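Lemon juice keeps dulling the finish on my cutting board - what oil or sealer holds up?

Tagged: kitchen, wood finishing, cutting boards
Asked in January - 2 replies

lutfa_pathirana

I have a small hardwood board that gets used almost entirely for citrus. After each session there is a pale, rough patch where the cut side of the lemon sits. I have been wiping on food-grade mineral oil once a month. The patch looks fine for a day or two, then it comes back.

What I have tried so far:

Mineral oil, one coat, left overnight, wiped off in the morning.
A board cream from Kurkeck (oil and wax, soft paste). Beads water well at first, then stops.
Sanding the patch by hand with whatever was in the drawer. It got smoother and then got rough again.

I do not put the board in the dishwasher. It is washed with dish soap and warm water and stood on edge by the sink. Is the acid eating the finish, or is this a wood problem? And would a harder finish be worth the trouble on a board that gets a knife on it every day?

Tunell

Raised grain. You are getting water into the wood and the fibers swell and stand up. Lemon juice is mostly water. Sand it and oil it more. One coat a month is not enough on a board that was never soaked properly in the first place.

Abeysekara

The reply above is right about the cause but short on the method, so I will fill in the rest.

What is happening

Lemon juice has a pH of a little over 2. Over the few minutes it sits on a board it does very little to mineral oil, which does not react with weak acids. The acid can lighten the surface color of some woods, and that would explain the pale look. The roughness is a separate effect. Water in the juice swells the cut fibers at the surface, they dry in the raised position, and light scatters off them. Soap then removes some of the oil near the surface, and the next wetting goes deeper.

Mineral oil does not cure. It stays liquid in the pores and gets washed out or moves further into the wood. A single coat on a dry board is mostly absorbed within a day, so what you see on day three is close to bare wood.

Raise the grain on purpose, then cut it back

Wash the board and let it dry fully, at least overnight, standing on edge with air on both faces. Then wipe both faces with a damp cloth. Do not soak it. Let it dry until it no longer feels cool to the touch. The loose fibers will be standing up.

Sand with 200 grit or the nearest paper your store carries, along the grain, with light pressure and a flat block behind the paper. Do the whole face. If you only sand the patch you will make a shallow dish and juice will pool in it. Wipe with the damp cloth again and repeat. After the second or third round the surface will stop getting rough.

Remove all dust before you apply anything. A dry brush followed by a barely damp cloth is enough, but let the board dry again afterward.

Oil until it stops taking oil

Flood the face, wait 30 minutes, and look for dull areas. Add oil to those areas only. Wipe off the excess, turn the board over, and do the other face and the edges. End grain takes far more than the faces, so go back to it several times. Plan on 4 coats over two days for a board in the condition you describe. Oiling one face only can cause the board to cup, so treat both sides the same.

The Kurkeck cream goes on last, as a top layer. Wax slows water at the surface but does little on dry wood.
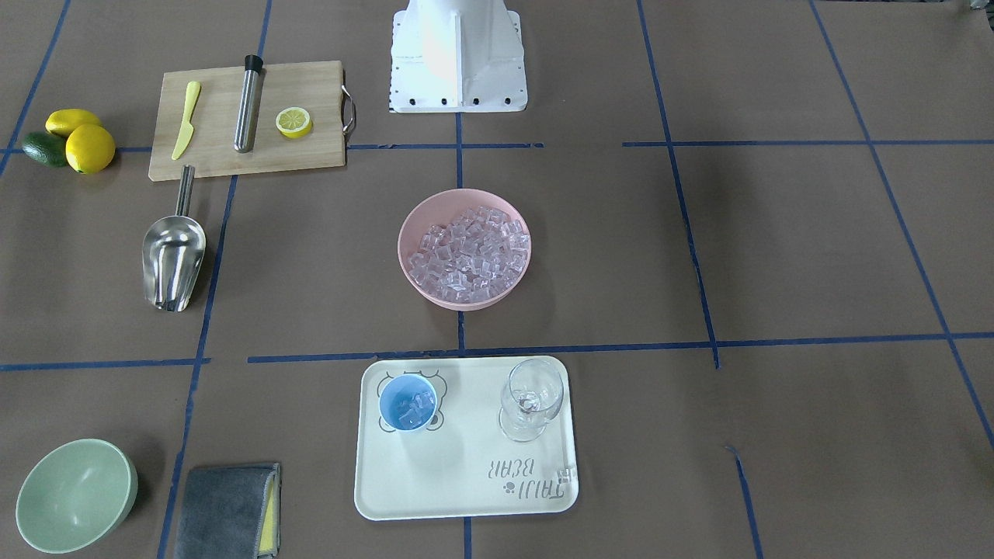 Harder finishes

Pure tung oil and polymerized linseed oil both cure to a solid film in the pores. They resist washing far better than mineral oil. The drawback is time: allow several weeks between the last coat and first use, and keep the coats thin. Check the label, as many cans sold as "tung oil finish" are a varnish blend with solvent and very little tung oil. Anyone with a tree nut allergy in the house should also check before using it.

I would not use varnish or polyurethane on a cutting surface. The knife breaks the film, water gets under it, and it lifts in flakes. It is fine for a serving tray.

For a board used daily with a sharp knife, I would stay with mineral oil and wax. It is easy to renew and there is no film to fail.

Daily care

Rinse juice off when you finish cutting - standing time matters more than the amount of juice. Use a small amount of soap, rinse both faces, and towel dry before standing it up. Re-oil when a few drops of water no longer bead.

lutfa_pathirana

Thank you both. I had only ever oiled the top face. I will do the damp cloth and sanding rounds first and hold off on tung oil for now. The board has a slight rock to it on a flat counter, so the note about cupping probably applies here too. If it is still rocking after both faces are oiled I will post it as a separate thread.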